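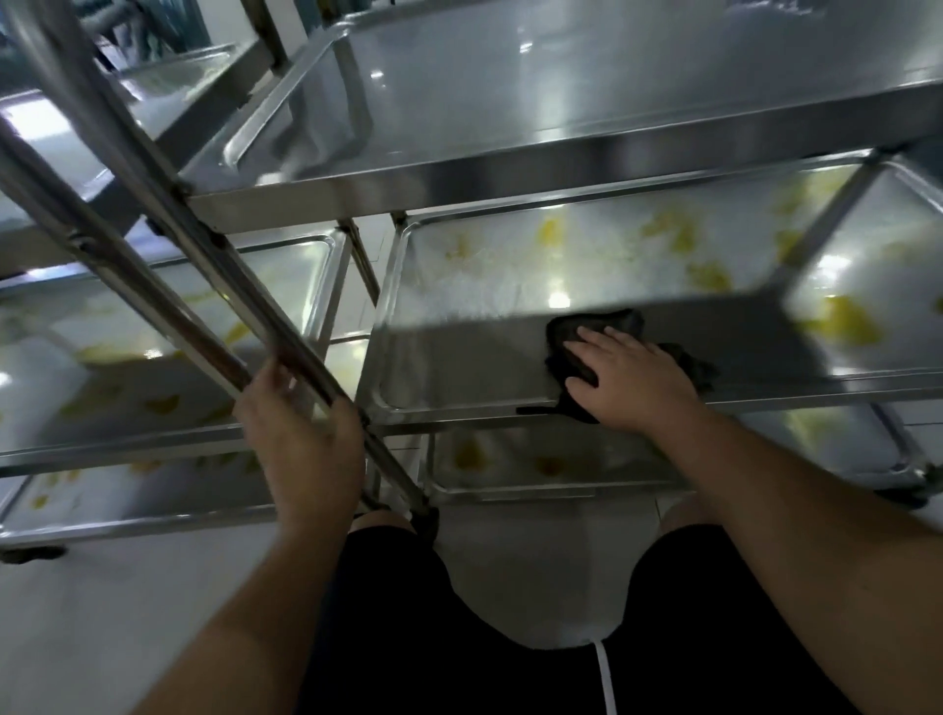

Wiping down a steel rack trolley by hand, one of the tasks in the study.

Call for participants: manual cleaning of catering racks and trays

Greto is recruiting people with paid experience of kitchen, bakery or canteen cleaning for a study of shop-floor chores. The study is part of Dzene, a project that measures how far current machines can do such work to the standard expected of a person. Sessions run until the end of November at our Jumemport site.

Background

Dzene holds 305 task descriptions, each broken down into separate actions. Carrying a closed crate along a clear route is within reach of several machines on the market. Cleaning an open rack is harder. The trays sit one above another, the frame tubes block the view and the reach, and the steel reflects the ceiling lights, so that a glint and a patch of residue can be difficult to tell apart. One hand usually has to hold the frame while the other presses a cloth over a rounded rim. In our last round of trials no machine finished a full rack without help. We need reliable figures for human work before the next round.

What you will do

You will clean multi-tier rack trolleys and their trays with cloths and the products supplied. You choose the order of work and the way you hold the rack. After each rack an assessor inspects the trays under fixed lighting and records any residue left. You will then answer a short set of questions on grip, effort and how you decided that a surface was clean.

Each participant attends 3 sessions of two hours, including a break. Start times are 9.30 am and 1.30 pm.

Who can apply

You should be aged 18 or over and have at least six months of paid cleaning or kitchen work. You must be able to kneel, crouch and reach to floor level. No knowledge of robots is needed. People with a skin condition affecting the hands, or an allergy to common detergents, should tell us before booking.

Payment

£300 on completion of all sessions, paid by bank transfer. Participants who withdraw early are paid for each session attended. Travel within the Fakach area is refunded against receipts.

Data

Sessions are recorded. Faces are removed from recordings before analysis. The existing set contains 1,021 recordings, and new material will be stored under the same terms.

How to apply

Complete the form on the Dzene project page, quoting "racks and trays", and list your cleaning or kitchen work with approximate dates. Applicants who took part in the earlier crate-handling study may apply again.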